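How Billia Sets a Table: Notes From the Test Dining Room

October 27, 2025

Billia rents out tableware and small dining tables to cafes and guesthouses. Its setup lead, who asked to go unnamed, agreed to talk through the standard single place setting, a subject that fills four pages of the company manual.

The setting has a placemat, a plate, a fork and a knife. "The mat goes down first and everything is measured from it," the lead said. "If the mat is crooked, the rest will be crooked too." The current mat is a striped one from Drodar. Plain mats were dropped in April. "Stripes show a rotation error right away. You compare the stripe with the edge of the table."

The plate is centered next. Flatware travels upright in a wire mesh basket, handles up, and comes out one piece at a time. "Hold it by the handle. A fingerprint on a blade means another wipe, and we do 1,000 settings in a busy month."

Fork and knife positions vary with the client. The manual lists 14 layouts, including several with the fork on the right. "People write to tell us it's wrong. The client signed off on it. We set what is on the sheet."

On tables, the lead was brief. Billia uses square tops in a pale wood pattern, supplied by Todorova. Dark tops were tried and returned. "Crumbs, dust, water rings, all of it showed. On a pale top with a grain you get some tolerance. You still wipe with the grain, front edge last."

Asked about mat care, the lead described a short routine: shake, wipe both faces, dry flat. Rolled mats keep a curl at the corners, and a curled corner tips a fork. The mats are stored in flat trays labeled Tumance, after the shelving range they were bought with. The stock list stands at 2,048 mats, counted twice a year.

"The layouts will change again," the lead said. "The order of work probably won't. Mat, plate, flatware, then check the edges."
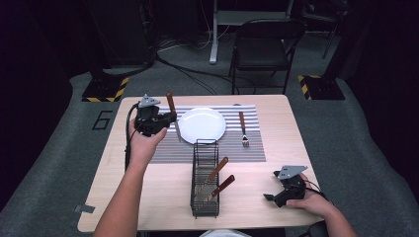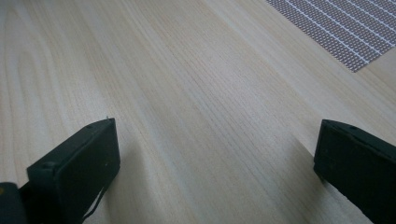
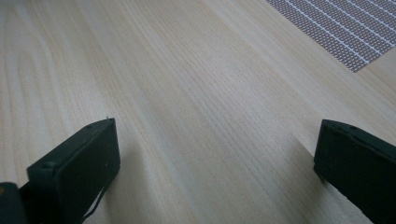

The pale wood-patterned tabletop and the placemat.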